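List Home | Threads | By Date | By Author | Search | Log In

Subject: Re: are we there yet? (toy pickup)
From: Gertraud Hollenstein
Date: 11th October

Gebhard Prantl wrote:
> My sister has three kids and wants to know when she can buy
> something that picks up the toys. I told her to ask again in
> ten years. Am I being too gloomy? The folks at Drandance make
> it sound like November.

Gebhard, I don't think you're too gloomy, but I'd go easier on the ten years! I spent a good chunk of last week at the Trakurthorpe bench and came home more hopeful than I went.

The thing people miss is that a toy bin is a nasty job. Dishes are at least hard and hold their shape. A toy bin has soft stuff, round stuff, and cloth lying over half of it, and the arm has to decide what is one thing and what is two.

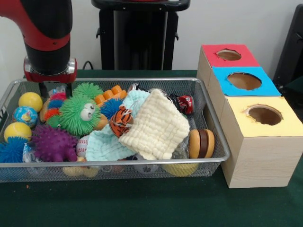

Gripper in the basket, Trakurthorpe bench.

Look at that googly-eyed puffer up against the caterpillar. You or I would just grab one (my nephew would grab both). For a machine, those soft strands are a headache, and so is the washcloth - pinch it in the wrong spot and half the basket wants to come along. The baseball under the blue cloth is worse again, because you have to move one thing to get at another, and that's planning as well as grabbing.

I kept my own tally on a different bin, 46 tries in one afternoon, and 7 of them were flat-out misses. I'd call that decent. Would I let it loose in a living room with a toddler in it? No way. Would I let it sort returns in a back room with somebody nearby? Sure, probably next year.

Shiny things still bother me too. A metal cup lying tilted next to a polka-dot ball looks easy until you think about all that glare.
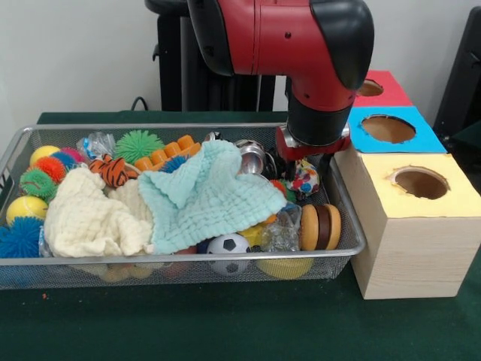

What I'd tell your sister

Wait, and don't put down a deposit on anything. A floor-only picker for big solid toys might be fair at 2,000 dollars, but the mixed bin is still bench work. I'll bring my notes to the November meetup if anyone wants to argue - I'd love to be wrong on the washcloths.

Gertraud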